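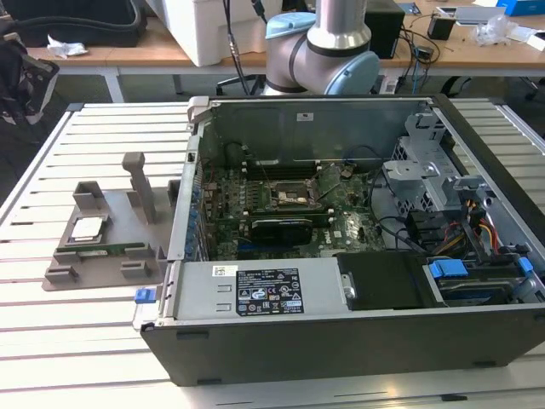
An older desktop tower with the side panel off, CPU and RAM module set out beside it.

I think the office tower of fifteen years ago was better designed than most of what replaced it, and I will argue it on service grounds alone. Drive clips and release latches in blue plastic tell a technician where to put a hand. The power supply leads keep their yellow, red, orange and black insulation, so a rail can be identified without a meter. Current builds sleeve everything in black and call it tidy.

At Skonix we refurbished 200 of these units in May. Median time for a drive swap was 4 minutes. The compact machines on the same contract took 30, mostly spent on adhesive and hidden screws.

Farzana Rind objects that the old cases are heavy and waste desk space. Granted – but a machine under a desk wastes very little, and weight costs nothing once it is installed. I would accept a larger box for a socket I can reach and memory I can replace.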